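Wuretden runoff: is a recount worth it at this margin?
Forum > Elections > Local and regional

khoa_h
Posted Sun 5 January
Hello all. I am Khoa Hồ, some of you know me from the Borkent threads. I have lived in Wuretden for nine years and I vote here since two. The second round for mayor is finished and the official difference is 99 votes. The Movon list has asked for a full recount. The Diệp list says the result is clear and the council should be sworn in on the planned day.

My question is simple. Do you think a recount is a good use of time when the difference is 99? I voted Diệp, so I say this openly, but I would like to hear from both sides.

parapluie
Yes, recount. In my district the postal ballots were counted after midnight by people who had been working since six in the morning. I do not accuse anyone of anything. Tired people make mistakes, and 99 is a small pile of paper.

oldmill_80
I disagree with parapluie. We had a recount in Borkent after the last regional vote and the result moved by 2 votes. Two! It took nine days and the budget was delayed into the next month. Movon knows this very well. For them the delay is the purpose.

khoa_h
oldmill_80, I also thought this at first. But in Borkent the difference was much bigger, so no one expected a change. Can we compare the two?

oldmill_80
We can compare the error rate. If a careful count of a similar town finds 2 wrong ballots, then 99 is safe. I am not against recounts as a rule, I am against this one.

parapluie
One town is one case. And Borkent has no postal vote of this size. We had 2585 postal ballots in the second round, more than in the first. I would be satisfied if they count only those again.

lantern
I come from the Movon side and I want to answer the point about delay. The request was sent the morning after the vote, within the legal term. If the council wanted to be quick, it could have answered in December. It did not answer until last week. So please do not put all the waiting on us.

Also I cleaned my whole hallway while waiting for the results page to load, so there is that.
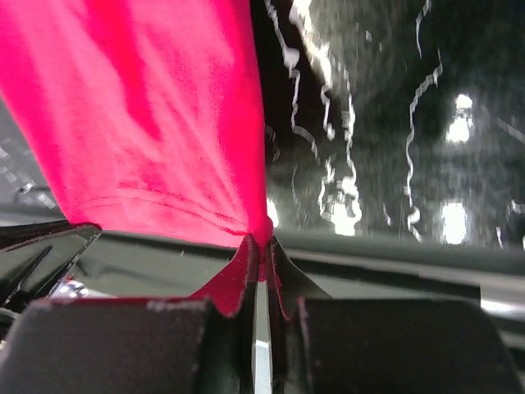
Pink fabric with the hem at the bottom

oldmill_80
lantern, the morning after is in the legal term, I agree. But your candidate said on the radio that the vote was "stolen in the night" before any request was made. It is difficult to speak about calm procedure after such words.

lantern
This was a bad sentence and I have said so in my own group. The request itself is written in a normal tone, you can read it at the town hall. It gives three polling places where the totals on the door and the totals in the protocol are different.

khoa_h
I did not know about the three polling places. Do you remember which ones?

lantern
The school by the canal, the sports hall and the old post office. In the sports hall the difference is one line that was copied twice. It helps Diệp in that case, but in the old post office it helps us, so I do not pretend that everything goes in one direction.

parapluie
Then this is one more reason to count the postal ballots and these three places, and leave the rest. It could be done in a weekend.

oldmill_80
With a limit like this I could live. Only the law here does not know a partial recount, as far as I understand. It is everything or nothing. If someone has the text of the article, please post it.

khoa_h
I will go to the town hall on my lunch break and ask for a copy — of the request and of the article. I change my opinion a little, from "no" to "maybe." The different totals should be explained in writing in any case, with or without recount.

lantern
Thank you. Ask at the second window, the first is for passports.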